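About Ladix

Learn photography slowly, with people who love it

Ladix is a small photography school for adults. We teach film and digital, in the darkroom and out on the street, to people who have never taken their camera off auto and to people who have been shooting for years and feel a bit stuck. If you have a camera of any kind (yes, a phone counts for the first course!) there is a place for you at one of our tables.

We started because Lucyna Zalewska had a spare enlarger and Szymon Nowakowski had a garage. That was the whole plan. Szymon had been photographing buildings for architects for most of his working life, Lucyna had just left a job in a photo lab, and the two of them kept running into each other at the same second-hand camera market, usually reaching for the same lens. One February they put up a notice offering a weekend of black and white printing. The garage was freezing, the developer had to be kept in a tub of warm water, and everyone who came asked when the next one was.

We moved out of the garage a long time ago. The school now has a teaching room, a darkroom with proper ventilation (you would not believe how happy this makes us) and a small studio with north-facing windows and a roll of grey paper that gets shorter every term.

How we teach

Classes are kept small so that your teacher can look at your pictures properly. We think most people learn photography by taking a lot of photographs and then talking about them with somebody who is paying attention, so that is how the evenings run. You get a short talk at the start, an exercise, time to go and do it, and then everyone's work goes up on the wall or the screen and we look at it together.

Nobody gets torn to pieces in these sessions. We ask what caught your eye, what you wanted the viewer to notice, and whether the picture in front of us does that. Sometimes the answer is a different aperture. Quite often it is two steps to the left.

We don't mind what brand you own and we don't sell equipment. If you are thinking of buying something, ask one of us first, because there is a fair chance we have one in the cupboard that you can borrow for a week. The cupboard is a bit of a treasure chest, to be fair. The oldest camera in it is a folding one from 1938 that still has a lovely accurate shutter at the slower speeds and a completely imaginary one at the fast end. Students are welcome to use it. We only ask that you don't force the catch.

Who you'll meet

Szymon Nowakowski teaches composition, architecture and the big beginners' course. He is patient about verticals and will happily spend twenty minutes on the edge of a doorway. If you have ever wondered why your buildings look as though they are falling over backwards, start with him.

Lucyna Zalewska runs the darkroom. She teaches developing, printing, toning and, for the brave, colour. Her own work is mostly portraits of people in their kitchens, and she has been adding to that series for as long as we have known her.

Oľga Doležal looks after studio lighting and still life. She came to us as a student on the evening course, stayed for every other course we had, and then started suggesting new ones. Oľga likes to teach with a single lamp and a sheet of white card for the first month, and people come out of it able to see light in a way they couldn't before. Her still life class brings in its own objects, so the studio shelves change from week to week.

Wojciech Pawlak teaches digital editing, colour and file management. That last one doesn't sound like much fun, we know, but his backup evening fills up faster than anything else on the program.

Zuzanna Zieliński is our office and our memory. She answers the phone, keeps the waiting lists, organises the yearly exhibition and knows which key opens which door. She also leads the early morning walks, which start before the light does and finish with breakfast.

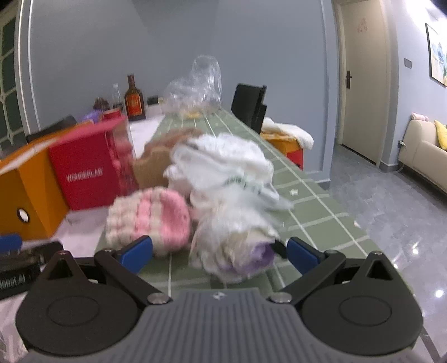
Blue against black at the long table.

What we offer

Our beginners' course, First Light, runs over ten evenings and covers exposure, focus, lenses, composition and basic editing. It assumes you know nothing. After that you can go in pretty much any direction you like: street, portrait, landscape, studio, darkroom, or the project group for people who want to work on one body of pictures over several months with regular feedback.

We also run weekend workshops, and these change with the seasons and with whatever the teachers are excited about. Recent favourites have been pinhole cameras from biscuit tins, photographing pets (chaos, but wonderful chaos), night photography and an afternoon on how to sequence pictures for a book.

The darkroom can be hired by anyone who has done our printing course or who can show Lucyna that they know their way around one. Chemistry is included. Paper isn't, but there is usually a box behind the desk if you run out.

The Dedumberg walk

Every year we take students to Dedumberg for a long day of walking and photographing. It is a funny old place, half market town and half quarry, with steep lanes and good bakeries, and we have never come to the end of it. Everyone shoots the same streets and comes home with completely different pictures - that is the bit we love. Last time, 54 of us went, including two babies and one very elderly whippet. The pictures are pinned up in the corridor afterwards and stay there until the next walk.

The exhibition

Anyone who has taken a course with us during the year can put work in the annual show. There's no jury. You choose one picture, print it, frame it, and we hang it. The most recent show had 249 prints on the walls, from tiny contact prints to one panorama that had to go around a corner. For many people it is the first time they have seen their own photograph in a frame, and the opening night is the noisiest and happiest evening of our year.

Helping people get started

Cameras and classes cost money, and we'd hate for that to be what keeps someone away. Each term we keep places on every course at half price, and you don't have to prove anything or fill in a long form to get one. Just tell Zuzanna you would like one. Some of these places are paid for by Vumetti, the framing shop downstairs, who have been good neighbours and good friends to the school from the beginning. The Khasawneh family, who own our building, gave us the courtyard to use as well, and we have since filled it with benches, a lemon tree in a pot and people arguing cheerfully about focal lengths.

The lending cupboard works the same way. If you have an old camera sitting in a drawer, working or not, we would love to have it. Wojciech repairs what he can and the rest are used for parts or for teaching people how a shutter works.

Where we are and how to visit

We're on the first floor, up the stairs beside the framing shop. There is a lift at the courtyard end of the building, and the teaching room, studio and toilets are all step-free. The darkroom has one low step and we have a ramp for it. Let us know beforehand and we'll put it in place.

You're welcome to drop in before you book. Come and have a cup of tea, look at the prints and ask whatever you like. If you're not sure which course would suit you, bring 50 or so of your pictures on a phone or a memory card and one of the teachers will go through them with you. It's free and takes about half an hour, and please don't tidy them up first! The ones you nearly deleted are often the ones we want to talk about.

The new program is out now and bookings are open for all evening courses. Darkroom places are limited by the number of enlargers, so put your name down early if printing is what you're after.

Page last updated 20 August 2023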